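Students Put Cable-Sorting Arms Through Summer Trial

July 22, 2018

Students of the Jekholm robotics class have begun the final stage of their summer project, in which pairs of robot arms are taught to sort braided cables into containers. The project is led by Přemysl Koubek, who has taught the class for five years, and will close with a public demonstration at the end of the month.

Eleven students are taking part. They were divided at the start of term into a hardware group, which prepared the arms and the working tables, and a software group, which wrote the control programs and keeps the records of each trial. The two groups exchanged duties at the halfway point, in line with the rules of the course.

A good deal of the recent effort has gone into the small cameras carried at the wrist of each arm. Pictures taken while an arm is moving are often smeared, and the students must decide how far the program should rely on them.
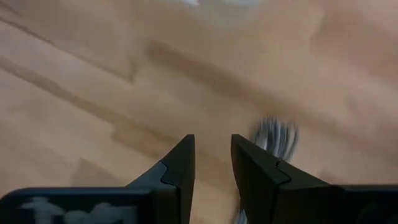
View from a wrist camera, with the two gripper fingers over the wooden surface.

Mr Koubek said that the class had at first wished to discard every blurred picture. "We asked them to keep the poor ones and to study them," he said. "An arm that can only work from perfect pictures will not be of much use to anyone."

Cables were chosen as the subject of the project after a proposal by the students themselves. Earlier classes had worked with wooden blocks, which hold their shape and may be gripped from almost any side. A braided cable bends when it is lifted, and a bundle that has been folded by hand seldom lies the same way twice. The course board approved the change in the spring, on the condition that the tables and containers already in the store be used again.

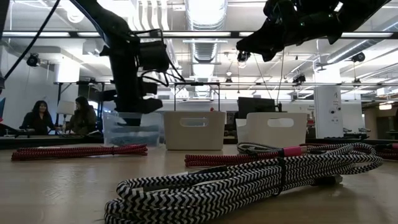
Bořivoj Říha

The arms hang from an overhead structure, an arrangement which leaves the table clear for the cables and bins. Bundles of different sizes and colours are placed by hand before a trial starts. The program must then choose a cable, close the gripper upon it and carry it to a container without disturbing the others — a task which the software group describes as the hardest part of the term.

Marks will be awarded for the written record as well as for the work of the arms. Each student is required to submit a report of nine pages, setting out the trials undertaken and the changes made after them.
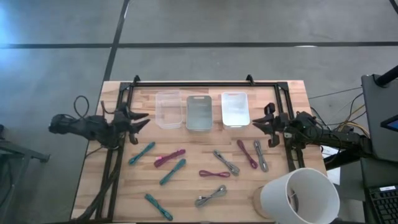

The demonstration will follow a fixed order of work, drawn up by the students and agreed with Mr Koubek. Each round will last seven minutes, and no one may touch the table until it has ended. The starting layout is to be teal, magenta and gray bundles spread over the wooden top, with three empty containers in a row along the far side and an arm to the left and right. A round in which a cable falls to the floor will be recorded as incomplete and may be repeated once.

Places at the demonstration are open to families and to pupils who are considering the class for the coming year. Requests should be made in writing to the Jekholm office before the end of July.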